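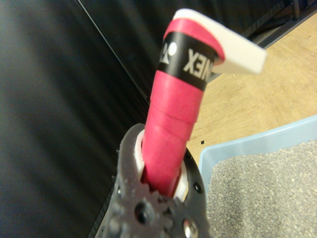 Tessier litter scoop, with the Brurnon tray and Tedwood bin

Cat litter equipment is not something I ever thought I'd get excited about, but I've been using this lot since April and I love it, so here we go! I bought the scoop first, from the pet shop in Skastthorpe, and liked it so much that I went back for a new tray and then (after a bit of dithering over the price) the bin as well. We have two indoor cats, so all three get plenty of use, and my old scoop was a thin plastic thing that bent every time it met a clump.

The scoop

It's a white scoop with rows of small holes in a nice flat blade, and it cost me nine pounds. The flat blade is the best bit. My last one was curved like a soup ladle and always left a line of litter along the bottom of the tray, but with this you can slide it right along the base and into the corners. Fine grey litter falls through after a couple of shakes. If you use the big wood pellets I'd look for something with wider gaps, as I tried it at my sister's and we were there for ages.

The handle was a bit slippery for me as it came, so I wrapped it in grip tape, the sort you put round a racket, in the brightest colour they had. What a difference! It's thicker, softer to hold and doesn't twist when the blade is loaded up. I'd do the same to any scoop now.

The tray

The Brurnon is a plain rectangular tray in light blue. No hood, no flap, no fancy rim.

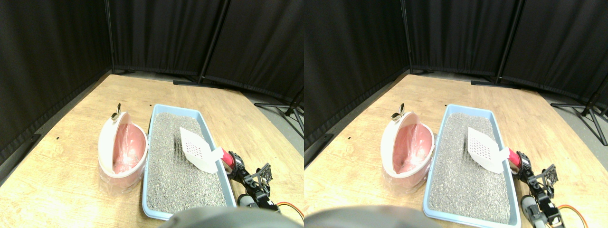

I keep the bin right next to it, and that has made more difference to my mornings than anything else, because there's no more walking through the kitchen with a full scoop and one hand underneath. Both cats took to the tray on the first day, even the older one, who sulked about the last change for weeks. It rinses out easily and there's nothing for muck to get stuck behind. My one moan is that it's open all round, so an enthusiastic digger will send some over the side. A mat sorts out most of that.

The bin

I wasn't sure about the Tedwood. It's white and pink with a rounded lid that tips open, and I did wonder if I really wanted a pink bin. I do, I've decided! It looks cheerful, and with a pink liner in it looks as if I planned it. I bought a box of 90 liners and I'm working through them slowly. The lid does a decent job with smells as long as you don't leave a bag in too long. In hot weather I empty it every night.

A few tips on wrapping the handle

Start at the end and work towards the blade, overlapping each turn by a third or so, and pull it fairly tight. Finish with a band of sticky tape so it can't unravel. Mine took two goes, as I ran out of tape just short of the top the first time and had to peel it all off again.
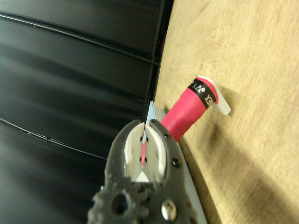 Would I buy them again?

The scoop, yes, tomorrow. I've already bought a second one for upstairs. The tray, yes, if your cats are happy without a hood. The bin is the luxury of the three and you could manage with any small one with a lid, but I'd miss it. Next time I'd get the liners in two smaller boxes, as the big one takes up half the shelf under my sink.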